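July
By Tassanee Limsakul
4 min read

About us

Hi, I'm Tassanee, and I run the Skaditz Sewing School, up the stairs from the bakery in Clerstead. If you've been in town on a Wednesday evening and heard a lot of machines going at once, that was probably us (sorry to the neighbors!).

I learned to sew from my aunt, who made school uniforms for a living and didn't believe in pins. She'd hold two pieces of cloth together with her fingers and feed them straight under the needle at full speed. I still can't do it and I don't teach it. What I took from her was the habit of fixing things before they get bad — a loose hem today, a missing button tonight — and that's pretty much how the school began. I was mending for friends at my kitchen table, they kept asking how I did it, and after a while it seemed silly not to just show them.

We teach two courses. Retis is the mending one, and it's where most people start. You bring your own clothes, the sadder the better, and we go through darning, patching, zippers and the dreaded jeans crotch. Nuchit is the making one. You'll cut from a paper pattern and go home with a shirt or a simple skirt that fits you, because we spend a whole evening on fitting and I'm stubborn about it. Classes are small so I can get to everybody, and you don't need to own a machine to join either one.

People ask me a lot what kind of fabric to buy for a first project. Please get a medium-weight cotton! Silky stuff slides around and you'll hate me by the second seam. Stripes are lovely but they need matching at the sides, so buy a little extra, and wash everything before you cut it. I once skipped the washing on a dress for my own sister's engagement party and she has never let it go.
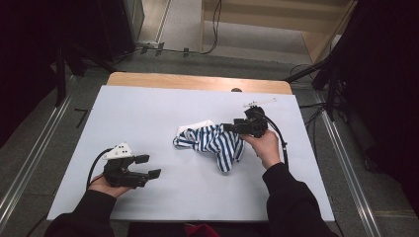
Issue 3, page 2

The scrap shelf by the door is free for students. Take what you want, leave what you can't use. Last winter we turned almost 200 leftover pieces into quilt tops, and there's still a basket of odd triangles if anyone's feeling brave.

If you'd like to come and see the room before you sign up, drop in any Wednesday after six. Ring the lower bell, the upper one hasn't worked in ages, and come on up. I'll put the kettle on, and do bring that coat with the torn lining.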